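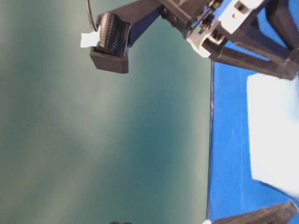
*Gripper finger with ridged roller at a Skolten cell, with a white block on the blue work surface.*

**Lestudel puts Skolten handling cells into service at Skatthorpe**

SKATTHORPE, Mon 11 November – Lestudel has put 12 Skolten handling cells into regular use at its Skatthorpe packing plant. The cells pick soft goods from a flat surface and place them in trays for the Paisan line, a task previously done by hand on both shifts.

Each cell uses a gripper with a roller set into the fingertip. The roller can turn an item while the finger holds its position, so the arm does not need to set the item down and grip it again. Trials ended in October after 403 hours of operation.

Tray loading staff now move to cell supervision, infeed and final inspection. Operators clear stops, change rollers and decide which items go back for rework. Training takes 2 days and is paid at the normal shift rate. Time at any one station is limited to 30 minutes before rotation. No positions are being cut as part of the changeover, and shift times stay the same.

Hand loading remains in place for mixed orders – the cells are set up for one item type per run. Site visits for customers can be booked through the Lestudel press office in Skatthorpe.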